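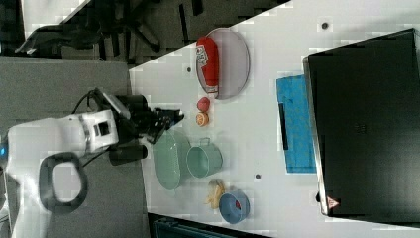

Open day at the Mulgate workshop - progress report to the Belero fund

Quick one this time, sorry, written the morning after and half the kit still needs packing down. Full accounts follow with the next report as agreed.

Where we are

Open day went ahead in May as planned. 94 people through the door against the 200 we put in the bid. Disappointing number, no way round it. The bus diversion hurt us and the leaflets went out late (our fault, printer proof sat in my inbox). On the plus side people stayed far longer than we'd allowed for, and the 11 o'clock slot overran so badly we had to merge it with the next one.

Spend on the day is inside budget. Catering under, signage over, the two more or less cancel.

The demonstration

Kitchen table task, same as in the bid: arm picks up play food and small items and puts them where the visitor asks. Fruit, a plate, the blue bowl, the pale green pot with the wire handle. Manikandan ran the arm all day with one short break. Shota did the talking and the questions.

What visitors asked for, mostly: bananas in the bowl. Every family wanted the bananas. They are the hardest thing on the table for the gripper, being a bunch and an awkward shape, and it dropped them a fair bit. We'd worried about failures in front of the public but the drops got the biggest cheers of the day and led to the best questions - why did it miss, can it tell it missed, does it try again.

The small round fruit was much better. The red canister was fine stood up, poor lying on its side, it rolls. Needs work before the autumn.

We ran the arm slow throughout. One or two teenagers said it was boring to watch, and Shota thinks we could go a bit quicker next time with the same barrier. I'd rather leave it. To discuss.

Problems

- Stopped for 4 minutes just after lunch, software restart, no hardware fault found. Manikandan has the log.
- Table too low for people at the back. Wheelchair users had a good view from the side but only once we'd moved the barrier, should of been set like that from the start.
- Hall echo. Shota had no voice left by three.
- Sign-in sheet had no box for postcode so we can't give you the breakdown by area you wanted. Fixed for next time.

Schools

Two primary schools came in the morning, Otero Road and Yammine Lane. Both want a return visit in their own hall. Table comes apart, arm needs two people and a van, so it's possible. Yammine Lane asked if the children could choose the objects themselves and bring them in. Yes within limits - nothing wet, nothing breakable, nothing heavier than a tin of beans. Shota is writing a one page sheet for the teachers.

Feedback cards

Handed out to everyone, not everyone handed them back. Main themes: wanted to have a go at the controls, wanted more chairs, wanted to know what it's for. Last one is fair. We had a good demo and a thin explanation. An older visitor asked whether it could lay her breakfast out and we didn't have a decent answer ready, other than not yet and not on its own. A display board about help in the home would of done the job and we have the text for one already from the bid.

Next

Hands-on controls for visitors, one at a time with Manikandan alongside. He needs to build a simpler hand controller, quote for parts is £240 and we'd like to take it from the catering underspend if you're happy with that. Please say either way by the end of the month as there's a wait on the parts.

Second open day in the autumn. Same hall, taller table, more chairs. We'd like to revise the attendence target down from 200 as the room won't take that comfortably with the barrier out. Will send a figure once I've measured up.

School visits to be fitted round both.

Anything missing, shout.

Filed under: Community grants, Progress reports, Robotics

Comments (3)

Jan P.
We came with the Otero Road lot, my son has talked about nothing but the bananas since. Please do the have-a-go thing.

mulgate_resident
Never saw a leaflet. Only knew because of the banner on the railings. Put one in the library?

Tess
More chairs yes!! Good day otherwise, and thanks to the chap who moved the barrier for my mum.

We use cookies to remember your settings and see how the site is used. Accept all | Manage choices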